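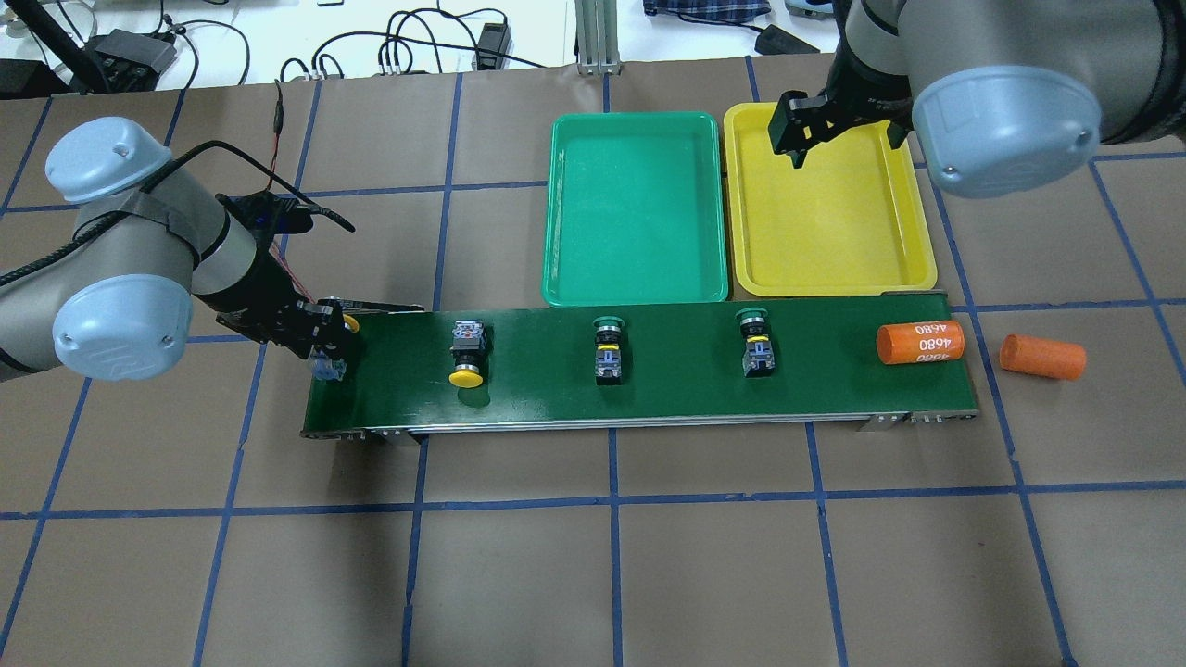 4.2 The sorting bench and the people around it

Before the second of our site visits we had assumed, as I think most people who write about automation assume, that the interesting question at Catterall would be whether the sorters felt replaced. We had prepared our interview guide with that in mind, and it took us the better part of a morning to understand that we were asking about the wrong thing. What the sorters wanted to talk about was waiting. They talked about it warmly, crossly and at great length, and we are grateful to them for their patience with us while we caught up.

Some background may help. Catterall refurbishes control panels and small battery packs, and a good part of the day's work there has always been the sorting of loose components: push-button switches of one cap color or another, cylindrical cells, and the odd part that has found its way into the wrong bin. Until June this was done by hand at a long shared table, with people seated on both sides of it and a radio at one end. The two-armed bench, which the company calls Isar, took over the first pass of that sorting. Parts travel along a short belt, the arms lift them off and place them in colored trays, and a person looks after the supply of parts, the full trays and anything the arms decline to pick up.

Figure 4. The Isar bench at Catterall. The left gripper is holding a push-button switch at the left end of the belt, with more switches and an orange cylinder marked "4680" farther along. The green and yellow trays stand behind the belt.

The job of looking after the bench is called tending, and it rotates among the sorting staff in shifts of 3 hours. We interviewed 10 people who take part in the rotation, several of them more than once, and we sat beside the bench for 156 hours in all. Our notes from those hours are mostly about small things, and we have come to believe that the small things are where the change in the work can best be seen.

Take the matter of how a switch lies on the belt. A person sorting by hand hardly notices whether a switch is standing up or resting on its side, and will turn it over on the way to the tray without breaking off a conversation. Tenders notice it all the time. Heather Rakena, who had sorted by hand for many years before the bench arrived, told us she had started setting parts down "the way you'd set a cup down for someone who can't see very well," and she said it fondly. She was quite clear that it was a courtesy she had never needed to extend to a colleague before. Other tenders described the same habit in less affectionate terms, and one called it laying the table for a guest who never says thank you.

This kind of preparation does not appear anywhere in the written job description, and it is not recorded by Zikgate, the software that logs the bench's output. Zikgate counts parts placed in trays. A tender who spaces the parts nicely and turns the awkward ones will have a smooth shift and a good number at the end of it, but the number belongs to the bench. Several people brought this up with us before we had thought to ask, and it plainly mattered to them.

Then there is the waiting itself. At the old table, a slow moment was a shared one, and people used it to stretch, to help a neighbor or to argue about the radio. The tender's slow moments come in short pieces that depend on the arms, too brief to begin another task and too frequent to ignore. "You can't go and you can't stay," was how one tender put it. People who enjoyed tending tended to be those who had found something to fill these gaps, such as wiping down the spare trays or writing labels, and the supervisors, to their credit, mostly let them get on with it.

We do not want to give the impression that the staff wished the bench away. Sore wrists came up in nearly every interview as something they were happy to have less of, and two of the older sorters told us they would have left by now under the former arrangement. What they asked for was modest: a second stool at the bench, so that tending could be done in company, and a line in the Zikgate log where the tender's name and remarks could be entered. The stool was provided while we were still visiting. The log entry required a change by the supplier, Jilix, and was still under discussion when our fieldwork closed on 2 Nov 2025. We return to it in Section 5, where we compare the tenders' own handwritten notes with the output record for the same shifts.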